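Three Plates and a Banana: A Skeptic Visits the Flolora Playroom

November 9, 2021

The woman who runs Flolora would like me to stop calling it a toy kitchen. "It's a table," she says. "There's no stove, no sink, no little oven door that falls off after a month. I had those. I got rid of them."

Flolora takes up the ground floor of a former shoe store in Wodgate. Parents pay 10 dollars for a morning and stay with their children while they play. It opened in September with an idea that sounded thin to me when I read the flyer, and I told her so before I had my coat off. Every table gets a few plates, a cutting board and a few pieces of food. No recipes, no screens, no talking cash register.

"You think it's lazy," she says. I say I think it's cheap. She laughs and says the plates were cheap, yes, and that the floor was not.

She used to teach preschool in Clarkelik, in a room that owned 500 pieces of play food by her own tally. She made the count one evening because she was angry. "Half of it was stuff nobody could name. A gray thing, was it a mushroom? The children dumped the bin out, walked through it and went to the blocks. Then I spent twenty minutes on my knees."

So now a table is laid out before the children arrive. Plates go in a row at the back and the board goes in front, near the child's hands, with the food on it.

I ask what a child is supposed to learn from that. I have heard a good many people explain play to me over the years, usually with a price list nearby, and I expected a speech about fine motor skills. She takes a while to answer.

"I don't have a list," she says. "They put the banana on the yellow plate. Or they don't. Last week a girl put everything on the pink one and wouldn't let her brother near it. Did she learn something? You tell me."

I can't, and I'm not sure she can either. When I press her on the colors, which look to me like the oldest matching game in the book, she agrees that they are. She picked pink, green and yellow from what the store had.
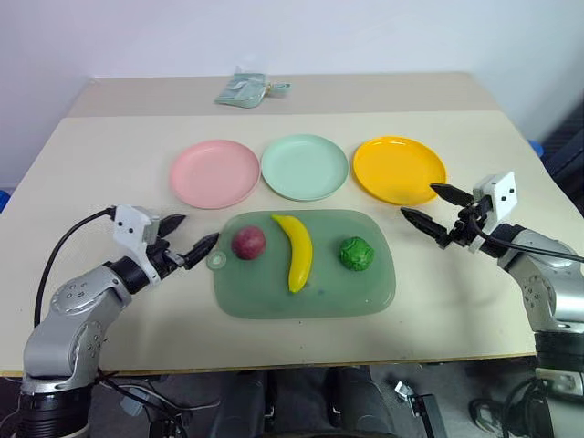
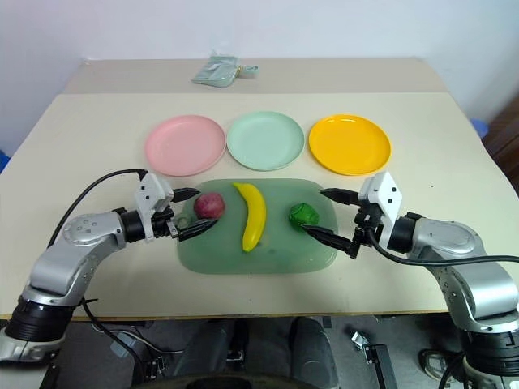

Pink, green and yellow plates in a row, with the banana and its two neighbors on the green board in front.

The food is another matter, and here I think I caught her out. Recognizable food was the whole point, she had told me, yet I couldn't settle what two of the three pieces on that board were meant to be. The dark red one could pass for a plum or an onion. The green one I wouldn't care to bet on.

"The children don't ask," she says. I point out that this was her complaint about the gray thing in Clarkelik. She thinks it over. "All right. But they have three to worry about, and one of them is a banana."

She orders from a supplier called Todorova and says the first delivery cost her more than she wanted to spend. She won't give me the figure. What she does give me, without being asked, is the attendance: 2184 visits so far, with some families counted many times over. I ask how many came back because of the plates and how many because it was raining. "It has rained a lot," she says.

Does she see herself adding anything? Parents have asked for pans, and one grandfather offered her a wooden stove he had built. She turned it down and still feels bad about it. She might put out a bowl. She has been thinking about the bowl for a while, and to my surprise she talks about it for longer than she talked about anything else: whether it should be deep, whether it would turn into a hat.

My own view hasn't moved far. A parent with three plates and a fruit bowl could do this at home for nothing, and I say that too.

"They could," she says. "Do you?"

I have a drawer full of plastic plates at home and I have never once laid them out in a row. I tell her I'll think about it, and she goes off to wipe down the tables. The afternoon group is due in 40 minutes.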